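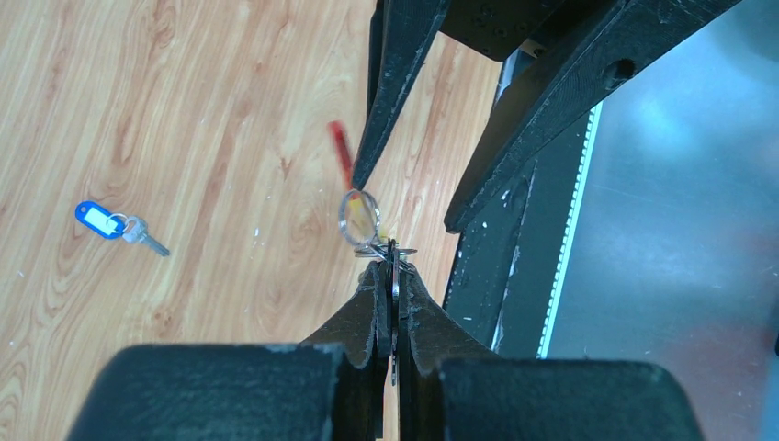 Key on a blue tag, on the floor.

The Birmont council vote on the Woltari ward boundaries went through in August, 9 votes to 6, and I have now read the full report with its appendices. It runs to 223 pages. Most of what matters is in a table near the back.

The old scheme divided the town into four wards. The new one keeps four but moves the line between Bolger and Ondinari east, from the railway to the ring road. That shifts 273 registered electors into Ondinari. The report calls this a minor adjustment. By headcount it is. At the last election Bolger was decided by 149 votes, so the same change is larger than the winning margin.

I don't think the line was drawn with that in mind. The officers' method is set out in section 4 and it is dull and consistent: take the electorate forecast, divide by seats, adjust until every ward is within five per cent of the average. My objection is to the forecast. It counts the flats planned behind the bus depot as occupied, and they have no planning consent. Take them out and Bolger falls below the five per cent limit on the new map, while on the old one it stays inside.

I put this in writing during the consultation. The summary of responses lists it under "other comments", with no reply. Two councillors raised the forecast at the meeting and were told the figures had been agreed at an earlier stage. The minutes don't say which stage, and I can't find a vote on it in the published papers.

I have asked for the working spreadsheet. The request was acknowledged at 4.15 in the afternoon, with a reference number and no date for an answer. If it arrives I'll post the ward totals with and without the flats.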